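# Maintaining the Linen Handling Cell at Tekutmont

The Tekutmont finishing hall operates one robotic cell for picking and presenting light fabrics. The cell was installed by Tokar and is maintained on site by the Lappalainen service group. This gallery records the routine carried out each June, together with the settings in use at the close of the work. The cell is stopped and locked out at the start of the visit and is released only for the grip trials.

## Grip trials

Trials are run on light goods before any heavier stock is presented. The operator selects program 21 on the Olano controller and reduces travel speed to 61 percent of the production value. Each fabric is gripped 5 times at the same setting, and the result is entered in the cell log.

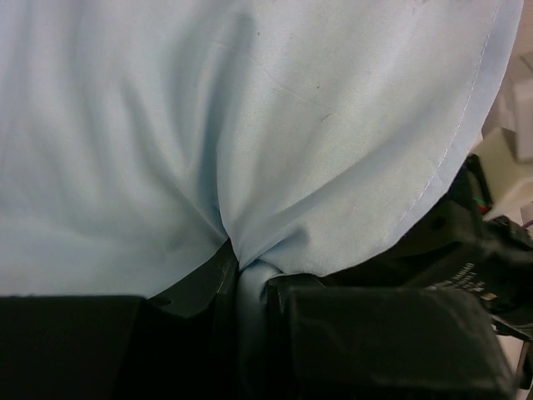 Finger closing force is set at the controller and confirmed on a test cloth before the cell is returned to service. The setting is judged by how the fabric gathers at the fingers. On the light-blue cloth, the long creases run in toward a single pinch, and the material between the fingers is drawn into a narrow twist. Small dark specks on a test cloth are noted in the log, and the finger faces are then wiped with a lint-free pad – solvent is not used on the contact surfaces.

## Cabling and records

Wiring at the gripper is inspected by hand for chafing, with the arm parked and power removed. Connectors are reseated where movement is felt, and any damaged lead is replaced in full. Splices are not permitted on this cell.

Completed sheets are filed under work order 3185 at the maintenance office. Requests for a copy may be made at the office counter on any Saturday.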